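Shop tips: setting up an arm at a sink

Most of the trouble with a bench arm comes from where things stand, and you can sort that out before you cut or drill anything. Lay the bench out in simulation first. Moving a sink 46 mm there takes a minute. Our layout has the arm on a green base at the right of the table, with a box sink sitting on the tabletop.

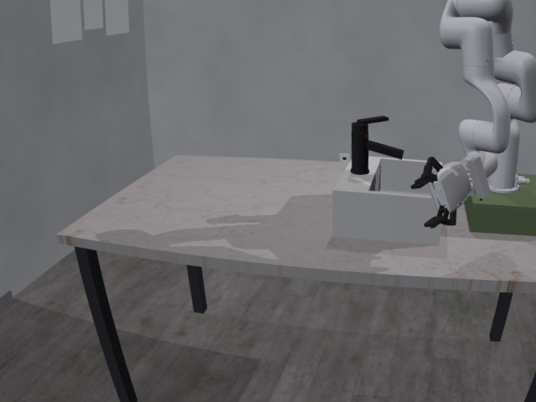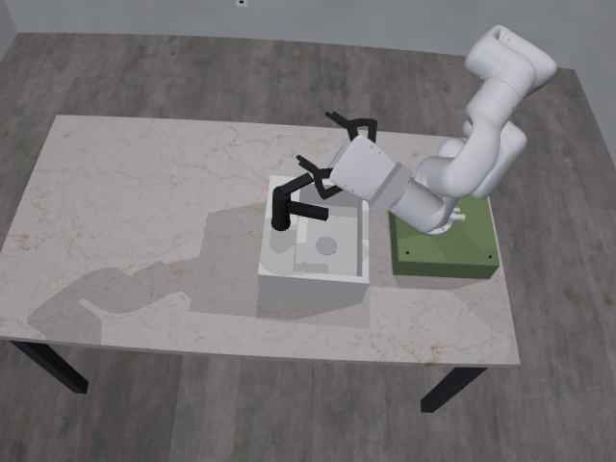 Simulated layout: arm, sink and black faucet on the marble-patterned top.

Set the base height first. Ours went through three heights before the wrist could come over the sink wall without the elbow folding too far. Write each height down.

Mount the faucet on the side away from the arm. The hand then comes in over the open basin and meets the lever without reaching around the spout. A lever handle is easier to push than a round knob.

Leave clearance at the sink wall. We use 61 mm between the fingers and the rim on the way in, and cut the speed for the last stretch.

Open the fingers before the hand gets to the faucet. Opening them next to the spout is how ours got bent in March.

Check the shadows if you plan to use a camera. An arm over a pale top throws a big one, and the Odora tracker we tried lost the edge of the basin in it. Verena Mayrhofer fixed that with a second lamp on the left - cheaper than a new camera.

Keep outlets and power strips out of splash range, and run the arm cable off the back of the base. Tie it every 210 mm.

When you move to the real bench, clamp a scrap board where the sink will go and run the whole path dry. Ours did 400 passes on the board before any plumbing went in. Hastar clamps hold well on a stone top if you put rubber under the jaws.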